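Compte rendu de la réunion du 19 juin 2022
Association de la Grainothèque Jemberg

**Présents :** Selamawit Hailu (animation), Hafiz Wibisono (notes), Margot, Yannick, Denise, Abel, les deux Claire, Bastien (arrivé au point 2)
**Excusés :** Fatou, Jean-Marc

## 1. Bilan de la bourse aux graines d'avril

Très belle édition ! On a distribué 1 905 sachets sur les 3 000 préparés, alors que la pluie a vidé la cour une bonne partie de la matinée. Les tomates sont parties en premier, comme chaque année, mais la surprise vient des légumineuses : plus un seul sachet de pois « Wubshet » à onze heures, et des gens qui demandaient encore des lentilles au moment du rangement. Selamawit rappelle que cette variété de pois tenait dans un pot à moutarde quand on a commencé. Applaudissements autour de la table.

Denise signale que les étiquettes des courges étaient illisibles (encre qui bave). Il faudra repasser au crayon gras pour tout ce qui est stocké en cave.

Les sachets restants sont triés. Ceux de plus de quatre ans vont aux tests de germination, les autres retournent dans les tiroirs. Yannick insiste pour qu'on garde à part les laitues, qui vieillissent mal.

## 2. Parcelle de Flarari

Abel revient de la parcelle avec de bonnes nouvelles. Les 31 rangs semés au printemps ont presque tous levé, y compris la ligne de teff qu'on donnait pour perdue ! Les fèves sont superbes, un peu de pucerons noirs sur les têtes, il les a pincées. Les betteraves porte-graines montent à hauteur d'épaule et il va falloir les tuteurer sérieusement avant les orages.

Discussion assez longue sur l'isolement des courgettes. La voisine du bas cultive des pâtissons à moins de cent mètres, donc croisement assuré si on laisse faire les abeilles. Deux possibilités : pollinisation à la main le matin, ou voile avec floraison alternée. Claire B. a déjà pratiqué la première et trouve ça passionnant (se lever à cinq heures et demie un peu moins). Elle propose de montrer le geste à qui veut.

**Décision :** pollinisation manuelle sur six pieds, fruits marqués avec un brin de laine rouge. Ne pas cueillir les fruits marqués, merci de le répéter aux enfants.

Arrosage : le tableau de juillet est affiché dans le cabanon. Il manque du monde la deuxième quinzaine. Bastien prend trois soirs, Margot deux.

## 3. Achat du tarare

Hafiz présente le devis reçu de l'atelier Grusto pour un petit tarare à manivelle, avec quatre grilles interchangeables. Prix : 3 000 euros, livraison comprise. C'est une somme pour nous, mais tous ceux qui ont vanné des carottes au sèche-cheveux l'an dernier voient très bien l'intérêt. Denise demande si les grilles conviennent aux graines fines ; Hafiz a posé la question et attend la réponse pour l'amarante.

Yannick aimerait qu'on le prête aux jardins voisins contre une participation libre. L'idée plaît beaucoup. Margot rédige une fiche de prêt d'une page, avec état au départ et au retour.

**Vote :** achat approuvé par sept voix, une abstention (Denise, en attendant la réponse sur les grilles).

## 4. Atelier « De la fleur au sachet »

Premier rendez-vous à la rentrée, dans la grande salle. Selamawit déroule le programme : récolte et maturité, fermentation des tomates, battage, vannage, séchage, étiquetage. Les deux Claire tiennent la table des tomates et Abel celle des haricots. On limite à douze personnes pour que chacun mette vraiment les mains dedans.

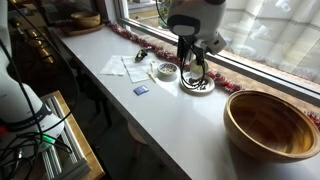
Pour le goûter de fin d'atelier, Claire M. voudrait faire déguster ce qui pousse à Flarari : purée de fèves, pain au teff, tisane de mélisse. Enthousiasme général ! Penser à afficher la liste des allergènes, et Bastien apporte sa grosse théière.

Le livret remis aux participants est à moitié écrit. Il manque les pages sur les bisannuelles et un dessin correct de l'ombelle de carotte. Jean-Marc, absent, est désigné pour le dessin. Il pourra protester à la prochaine réunion.

## 5. Divers

- La clé du cabanon a été refaite en double, l'autre exemplaire est chez Margot.
- On cherche des bocaux à joint caoutchouc, un litre ou plus.
- Denise a retrouvé deux épis de maïs bleu dans un carton et va tenter quelques grains au chaud.
- L'école souhaite une visite de la parcelle. Oui de tout le monde, Abel les rappelle pour fixer la date.

## À faire

| Quoi | Qui |
|---|---|
| Relancer Grusto pour les grilles fines | Hafiz |
| Fiche de prêt du tarare | Margot |
| Tuteurs des betteraves | Abel, Bastien |
| Pages « bisannuelles » du livret | Selamawit |
| Tests de germination | Yannick, Denise |

Prochaine réunion à la parcelle, début juillet, en fin de journée. Apporter un chapeau et de quoi grignoter.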